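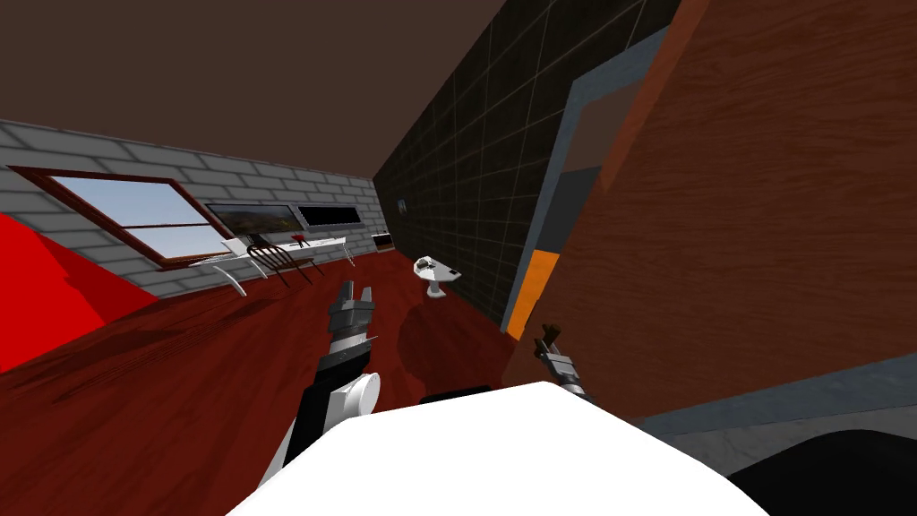 Talks > Snacks & Sweets > Speaker notes

Home Talks Recipes Reviews Contact

Search this site

Is fancy seasoning worth the money? Notes for the Brokbridge tasting evening, May 25, 2025

Start with the price. Hold up the Curkeo jar and let them guess. Wait for the groans.

My position: most flavored nuts and pretzels taste of salt, sugar and onion powder, in that order. The label says smoked maple and black garlic. I have eaten 14 kinds since March and could name the flavor with my eyes shut in two of them. Ingeborg Pfister did a bit better, but she also got a plain one and called it rosemary.

Read out the back of the Mendes bag slowly. "Natural flavors" comes before the garlic. Ask what they think that means. I don't know either, and the company's reply to my email didn't help.

Pass the bowls now, NOT earlier. Last time people filled up before I got to the point.

"Small batch" — how small? Konrad Rainer used to pack nuts for a living and he laughs at this one. Let him tell the drum story if he's there. Keep him short.

"Hand tossed." By whose hand, and why should I pay extra for it?

Be fair here. The Claninside cashews are good. They're fresh, they're roasted dark, and the chili shows up late. I'd buy them again at half the price. Jérémie Joly thinks I'm being cheap, and he can say so in the questions.

Then the home version. Warm nuts, a little butter, fine salt, smoked paprika, low oven. Stir twice. Coarse salt falls to the bottom of the bowl, so grind it first. Skip the truffle oil. I have yet to meet a bottle I trusted.

If someone asks about health claims: I'm not a doctor, and neither is the bag.

Leave up to 14 minutes for questions. Collect the bowls and get the Curkeo jar back from Fabian Danzer.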